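Ticket: Gripper fingers do not close evenly, right one sits higher
Project: Saltix arm, home build
Opened by: Obadia Masanja
Status: Open, waiting for parts

I am building the Saltix arm in my living room, with the Dusberg controller board and the wrist camera. The arm moves well, but since I changed the finger servo I have a problem with closing. When I send the close command, the fingers stop before they touch, and the servo makes a humming sound. The position value stays at 620 and does not go lower.

What I tried until now:
Restarted the board two times. No change.
Loosened the servo horn and moved it by one tooth. Then the fingers did not open fully, so I put it back.
Lowered the arm over the carpet and compared the tips in the wrist camera. The right tip reaches a little further than the left, and a thin gap stays between the inner edges.
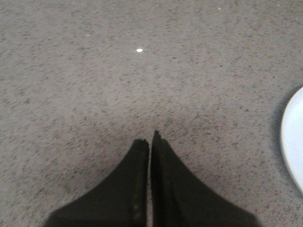 Category: Gripper / Calibration

Firmware is Phí, build 23. The finger screws are tight, I checked them again in the evening. I also ran the homing routine three times, with the same result.

My questions are these. Is 620 a limit saved from the old servo, and how can I erase it? And can the difference in tip height come from the finger mount, or should I print the right finger again?

Update, 9:40 pm: I found a small crack in the right finger mount. I have ordered a new one from Sostgate and will write here when it is installed. The question about the saved limit is still open.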